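I've been meaning to write something about Alix since May, when we moved our table-leg job over to it, and I keep putting it off. Alix is the planner that Ashworth sells on top of Zalla, the motion controller we already had. The pitch was that you describe the job as a list of goals and the software works out how both arms should get there. I write the glue code between the two, so you may want to allow for some bitterness.

The job sounds like nothing. Plastic table, upside down, legs go into the corners. One arm can hold a leg. Where it goes wrong is the last bit, when the planner thinks it knows the angle of the leg in the fingers and is off by a few degrees.

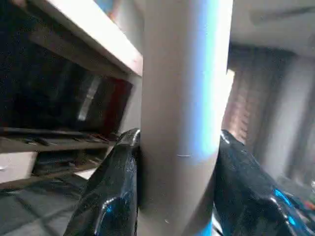
Why not just measure the angle with the wrist camera? We do, and it's the weakest number in the whole system. A smooth pale tube gives an edge detector two long lines and very little else, and if the light changes down one side you get a line that belongs to the shading. Alix takes that estimate, with no error attached, and plans on it as if it came off a drawing. I asked for a confidence field. There is one now, and it says 1.0.

I went through 789 logged attempts to find out what the planner was doing with bad estimates. Mostly it was replanning. The longest run had 31 replans in it, each one a perfectly legal path to a slightly different wrong place. The dashboard scores a replan as a recovery, so that run looks terrific. 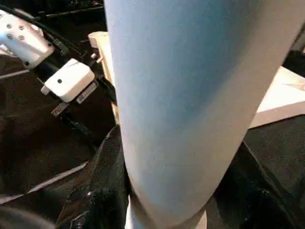

One reader, Fullik, wrote in after my last post to say that replanning is the whole point, that a planner which refuses to change its mind is worse, and that I should fix my perception before moaning about other people's software. Fair on the last part. I still think a planner ought to be able to say it doesn't know, and stop.

What I ended up doing is dull. The glue code now keeps the last few angle estimates, throws out any that jump, and won't pass a goal to Alix until what's left agrees. If they don't agree it asks Zalla for a small wrist turn and looks again. It costs around 3 seconds on a bad grasp. It's 958 lines, most of them about timestamps, because Alix and Zalla each keep their own clock and neither will say which one it used.

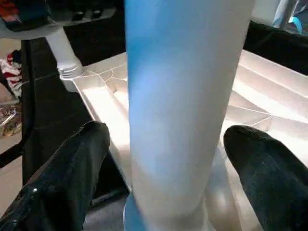

Posted by the glue code person

Some of you will ask about contact. Zalla does report wrist forces and they're decent. Alix reads them for one purpose, which is to abort if they go over a limit, so everything below that limit is thrown away. You'd think a planner putting a leg in a socket would want to know which side was pushing back. I've been told it's on the roadmap. I've been told that about the clocks as well. 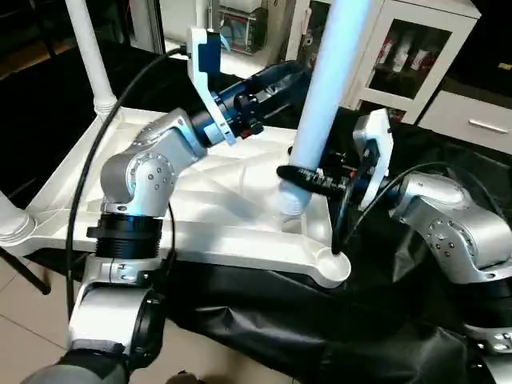

Filed under: Planning, Grumbles

Before anyone quotes the brochure at me, I'm keeping Alix. The collision checking between two arms is good and I don't fancy writing my own. I just don't believe the success rate until I can see what was counted, and at the moment the export leaves out anything aborted by hand. If you use it, check that setting first. It's under Reports, and it goes back to the default after every update.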